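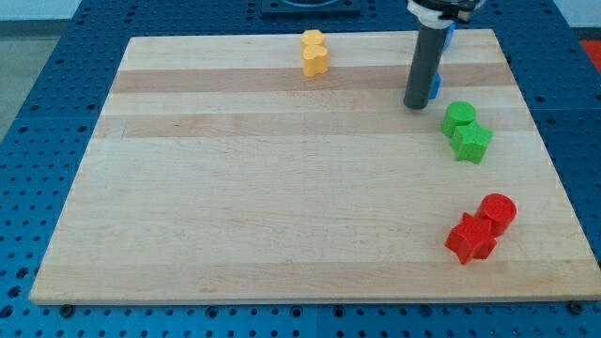
Jaltgate Libraries: Lending and Loans Team

Kitchen shelf passes 2,092 loans and moves to a bigger room

When the kitchen shelf opened at Jaltgate Library it had a jam pan, two cake tins and a pasta machine with a handle that kept falling off. It has now been used for 2,092 loans, and we are so pleased with it that we have given it a room of its own.

The new kitchen room is on the ground floor, through the door between large print and local history, where the photocopiers used to be. It opens in August, with longer hours and a proper counter, so borrowers will no longer have to carry a preserving pan past the quiet study desks (sorry, everyone who was revising in May).

You borrow from it exactly as you would borrow a book. Bring your library card, choose what you need and take it home for two weeks. There is nothing to pay unless something comes back broken, and small accidents happen in kitchens, so do tell us and we'll sort it out between us.

The jam pan is still the most popular thing we have. It went out nearly every week last autumn and came back once with a jar of damson jelly inside it, which the whole team ate on toast within a day. After that come the big round cake tins, the fish kettle and the tagine. The fish kettle was a surprise to all of us! We bought it second-hand, half expecting it to sit there, and there is now a waiting list every Easter and Christmas.

Rhiannon Hopkin looks after the shelf and has been pushing for the bigger room for ages. "People come in for a cake tin and end up talking for twenty minutes about their gran's bara brith," she told us. "Then they go and find a cookery book as well. I've sent more people up to the 641s this year than in all my time on the enquiry desk."

She's right about the books. Cookery loans are up at Jaltgate, and the baking titles in particular hardly touch the shelves. We have ordered 459 new and replacement cookery books to go in the kitchen room itself, so that the book about steaming puddings can sit next to the pudding basins. A good number of them are in Welsh, and there is a whole bay of Southern African, Persian and Polish cooking that readers have been asking us for.

What's new on the shelf

The move has given us space for larger things. The following can be reserved now and collected once the room is open:

Apple press and crusher (heavy, please bring someone to help)
Wooden chopping boards, including long ones for buffets
Bread proving baskets, in sets
Steamer for Christmas puddings, takes four basins
Ice cream churn
Cast iron bakestones
Cake stands in three heights
Large stockpots with lids

The apple press is the one we are most excited about. Gardens up the hill are full of old trees, and every September bags of windfalls appear on walls with "please take" written on them. Caradog Ifans, whose own tree is a monster, tried the press out in his yard before we put it in the catalogue. He reports that a wheelbarrow of apples makes far less juice than you would think, that it is delicious all the same, and that you should wear old shoes.

The bakestones came from Dwynwen Prydderch, who has had a stall on Stimen market for years and is finally cutting back to have her mornings to herself. They are beautifully seasoned. She has asked for one thing in return, that they never see washing-up liquid, and we have tied a label to each one saying so.

Looking after wooden things

We get asked about this at the counter more than almost anything else, so Rhiannon has written a few lines to go out with every board, spoon and rolling pin. Wash by hand in warm soapy water and never in the dishwasher. Don't leave it to soak. Stand it on its edge to dry, away from the radiator. If it smells of onion, rub it with half a lemon and some salt, leave it for a few minutes and rinse. Please don't oil it yourself, however tempting; we do that here between loans with a food-safe oil, and different oils on top of each other can go sticky.

Boards made from strips of wood glued side by side need a bit of extra care, as a long soak can open the joins. If you see a gap starting, let us know when you bring it back.

Cooking afternoons

To go with the new room we are starting a run of 6 cooking afternoons in the community kitchen across the courtyard. They begin at 2 pm, last a couple of hours and everything is provided, though an apron is a good idea.

Unathi Ndlovu opens the series with steamed bread and chakalaka, which she makes with a lot of chilli and will make with less if you ask nicely. Dwynwen is doing Welsh cakes on the bakestones, and we have already been warned that the first batch belongs to the cook. Remo Frei, who bakes for the Dal Bello café on the corner, will show how to plait a Sunday loaf with two strands, four strands and, for the brave, more. The other afternoons are chutney, filled pasta and a session on sharpening knives and using them well.

There are 10 places at each, and we'd love to see people who don't think of themselves as cooks. Children from eight upwards are welcome with a grown-up at all of them apart from the knife session. The kitchen is on the level and one of the worktops can be lowered.

Book at the enquiry desk or ring the library and ask for the lending team. Please mention allergies when you book.

Things we would still like

The wish list is pinned up by the counter and is getting longer. We could use a second jam pan, a mincer that clamps to a table, jelly moulds of any shape and a good set of scales with weights. If you have any of these at the back of a cupboard, bring them in and we'll clean and check them. We can't take anything with a plug for the moment, or glass jars, of which we have hundreds.

We are also looking for the missing handle from a Vudero pasta machine. It went out with the machine in spring and didn't come home. If it's in your cutlery drawer, pop it through the book return at any hour.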